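Können die Roboter jetzt endlich aufräumen oder was

Kurz vor Mitternacht, Kaffee kalt, trotzdem noch schnell dieser Post, weil ich es meiner Schwester versprochen habe. Die fragt seit Juli jedes Mal am Telefon: Wann kommt das Ding, das mir die Küche macht? Antwort vorweg: nicht dieses Jahr. Nächstes auch nicht.

Ausgangspunkt war ein Vortrag von Jin-sol Han, zweite Reihe, schlechter Ton. Thema Haushaltsaufgaben, also genau mein Ding. Sie hat eine Liste gezeigt mit 145 Tätigkeiten, die in einer normalen Wohnung so anfallen. Müll raus, Bett beziehen, Brotdose auswaschen, Socken zusammenlegen, das komische Sieb im Abfluss. Und dann die Frage ins Publikum, welche davon eine Maschine heute ohne Aufsicht hinbekommt. Länger Stille. Irgendwer rief "Staubsaugen". Ja gut. Und auch da nur, wenn vorher jemand die Kabel vom Boden nimmt. Bei mir zu Hause bin das ich.

Was mich seitdem nicht loslässt: die Videos sehen alle so fertig aus. Vanance zum Beispiel, die Firma mit dem Arm am Fließband, der Kartons faltet. Sieht super aus, läuft auch, ich hab es mir in der Halle angeschaut. Nam-gil Ok hat mich rumgeführt und war erfreulich offen. Der Karton kommt immer gleich an, gleiche Höhe, gleiches Licht, gleicher Winkel. Kommt er schief, steht der Arm. Dann geht jemand hin, schiebt ihn gerade, drückt auf den Knopf. In der Schicht, bei der ich zugeschaut habe, waren es 3382 Kartons und 122 mal musste wer hin. Für eine Halle ok, da steht eh jemand. Für meine Küche eher nicht. Ich will ja nicht neben dem Roboter stehen, während er mir beim Abwasch "hilft". 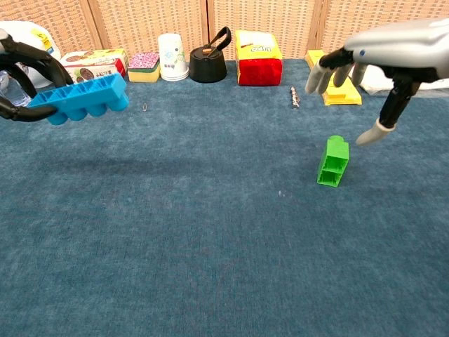 Hände sind für mich der eigentliche Punkt. Räder, Kameras, Sprache, alles schon ziemlich weit, aber greifen... Wir Menschen denken da null drüber nach. Der blaue Klotz in den schwarzen Fingern ist noch ein dankbarer Fall, hartes Plastik, klare Kanten, gibt nicht nach. Auch der grüne, der auf dem Teppich steht. Aber dann guckt mal, was da so rumliegt: eine Büroklammer. Flach auf Teppich. Probiert das selber mal mit dicken Handschuhen, ich hab es gemacht, es ist zum Heulen. Oder die Pappbecher, ineinander gestapelt, einer soll runter und die anderen sollen stehen bleiben. Zu fest und der Becher ist Matsch, zu locker und er bleibt stecken. Von der Plastiktüte fang ich gar nicht erst an, so eine Tüte hat ja nicht mal eine Form, an der man sich orentieren könnte.

Lahcen Nasr sieht das übrigens anders als ich, wir haben uns per Mail ein bisschen gezofft. Er meint, das sei alles nur eine Frage von genug Übungsdaten, und Greifen werde in ein paar Jahren so langweilig sein wie Spracherkennung heute. Kann sein. Spracherkennung schmeißt mir aber auch keine Gläser runter, wenn sie mich falsch versteht. Da kommt "Wurst" statt "Durst" raus und fertig.

Und Preis, ganz vergessen. Yook will angeblich ein Gerät für Privatleute rausbringen, räumt den Tisch ab und stellt in die Spülmaschine ein. Preis unbekannt, Termin unbekannt, Warteliste natürlich schon offen. Hab mich eingetragen, ja, bin auch nur ein Mensch. Mi-kyung Cho hat in den Kommentaren unterm letzten Post gefragt, ob das Ding auch Töpfe kann. Stand nirgends. Hab hingeschrieben, bisher keine Antwort.

Wo ich es mir eher vorstellen kann: Werkstatt, Lager, Wäscherei. Immer dasselbe Teil, immer derselbe Platz, wer da ist, kann eingreifen. Zu Hause dagegen liegt jeden Abend was anderes auf dem Tisch, und bei uns klebt es meistens auch noch.

So, muss ins Bett, Spülmaschine läuft (von Hand eingeräumt, 2 Tassen falsch rum). Falls jemand so ein Yook Teil schon mal in echt gesehen hat, bitte melden, Kommentare sind offen. Die Mitschrift vom Vortrag tippe ich die Tage noch ab und häng sie hier drunter, wenn ich meine eigne Schrift entziffern kann.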